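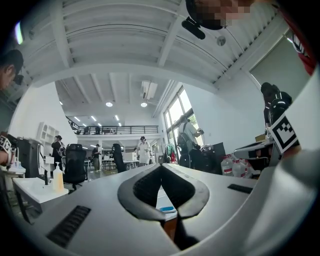
Bench space on the open floor

The white desks on the open floor move to a new booking system on Monday. Slots are 75 minutes, with up to 4 per team per day. Book through the Keltlow calendar and enter the project name in the title field. Entries without one are deleted overnight.

Each desk has a load limit of 300 pounds, evenly spread. Clamp nothing to the front edge; the Honham rail at the back takes all mounts. Power strips are rated for 900 watts, so check the label on any bench supply before plugging it in.

Small parts go back into their cardboard boxes at the end of the slot, with the bin number on the short side. Boxes left open on a desk are taken to the Mathur shelves and logged as unsorted. Backpacks and coats belong on the hooks by the Gurkau room.

Ceiling work continues in November. The lights over the window row will be off until 10 a.m. while the contractor tests the wiring. Slots before that time can't be booked in that row.

Report damaged surfaces or missing clamps to Chaimae Ashour, with the desk number.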